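学生机器人社团Gbeho备战六月双臂操作赛

2024年5月11日

学生机器人社团Gbeho近日完成了参赛项目Onden的首轮联调。该项目以桌面机械臂完成抓取、递交和放置等动作，队伍将于六月参加由Restar主办的校际操作赛。

Onden由13名学生共同开发，分为控制和感知两个小组。控制组组长Mojtaba Shirazi介绍，社团去年参赛时只做了单臂分拣，今年改报双臂项目，需要两台机械臂在同一张桌面上协调动作，程序几乎全部重写。

按照比赛规则，每支队伍要在限定时间内完成若干轮任务，物品种类由裁判当场抽取，大小和形状各不相同。球类被队员们认为是较难处理的一类，夹爪闭合时稍有偏差，球就会滚开。为此，队伍从年初开始收集操作数据，由队员手动引导机械臂完成动作，再用这些记录训练控制程序。目前已积累200段可用记录，其中球类和小方块占多数。

感知组的Ye-seo Geum负责腕部相机的标定。她说，相机离夹爪很近，手臂移动较快时画面容易模糊，程序有时找不准物体边缘。小组现在的做法是在接近物体前降低速度，同时参考另一路固定相机的画面。“慢一点没关系，先保证不掉。”她说。

社团指导教师Nerys Trevor表示，项目的机械部分已经基本定型，接下来的工作集中在软件上。她要求两个小组每次调试后都提交书面记录，写明改动了哪些参数、失败发生在哪一步。高年级队员Periklis Xenos正在把这些记录整理成一份手册，供下学年的新队员使用。

经费方面，夹爪备件和部分线材由Stedance公司提供，其余开支来自社团会费。Golnar Akbari负责赛务联络，她说报名材料已经提交，参赛名单将在校内测试结束后确定，最终有2名队员上场操作，其他人在场外负责维护和记录。

校内测试对本校学生开放，地点在社团工作间，观看者需提前向社团登记。测试当天将按正式比赛的流程进行，中途不允许修改程序。

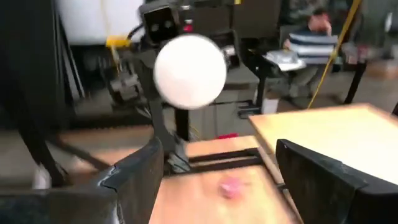

Onden项目的腕部相机画面，两指夹爪前方为一只白球。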